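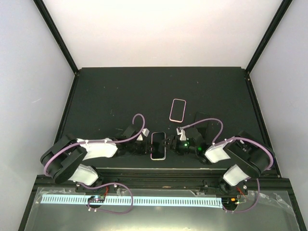

Varios teléfonos móviles sobre una mesa de color verde oscuro, uno de ellos con el borde de color oro rosa.

La Fundación Risitz abre el plazo de entrega de teléfonos móviles en desuso

16/07/2023. La Fundación Risitz ha abierto una nueva convocatoria de recogida de teléfonos móviles en desuso, dirigida a particulares, centros educativos y pequeñas empresas del municipio de Wolde. Los aparatos podrán entregarse en los 11 puntos habilitados al efecto, entre ellos la biblioteca municipal y la sede de la entidad en la calle Plirngate.

En la edición anterior, celebrada en febrero, se recibieron casi 400 terminales. De ellos, 105 fueron destinados a entidades sociales y el resto se remitió a un gestor autorizado para la recuperación de sus componentes.

Los teléfonos deberán entregarse sin tarjeta SIM ni tarjeta de memoria y con la sesión de usuario cerrada. Se admiten equipos con la pantalla dañada. No se aceptarán baterías sueltas, tabletas ni ordenadores portátiles. Las empresas que deseen depositar más de 10 unidades habrán de solicitar cita previa.

«Conviene que cada persona guarde una copia de sus datos antes de la entrega, puesto que el borrado posterior es definitivo», ha señalado la directora de la Fundación, Raquel Carrilho. La coordinación técnica de la convocatoria corresponde a Florêncio Sequeira, responsable del área de reutilización.

Las bases completas y la relación de puntos de entrega pueden consultarse en el tablón de anuncios de la Fundación.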